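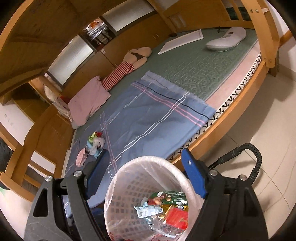
Release No. 27

DARER COUNTY ELECTIONS OFFICE TO MOVE CAMPAIGN FINANCE REPORTS TO ELECTRONIC FILING

DARER: Candidates and political committees in Darer County will file their contribution and expense reports electronically starting in October, under a rule adopted by the county elections board. Paper forms will be accepted only with a written waiver.

The rule applies to all candidates for county office and to any committee that spends money on a county ballot measure. Reports remain due at 5 p.m. on the filing deadline. A report submitted after that time will be logged as late, and the filer will be sent a notice by email and by mail.

The office processed 3815 pages of paper reports in the last election cycle. Staff entered each page by hand before it could be posted to the public database.

"The content of the report does not change," said Josefina Núñez, county elections administrator. "Filers will enter the same donor names, addresses and amounts that they enter now."

The filing system was built by Bilden under a contract approved last spring. Committees that keep their records in a spreadsheet may upload the file directly. Amended reports will be posted next to the original, with both versions open to the public.

Two training sessions will be held at the Nic Aodha Building. Waiver requests should be addressed to Bakari Kaijage, filings supervisor.

Media contact: Margit Magnusson, Darer County Elections Office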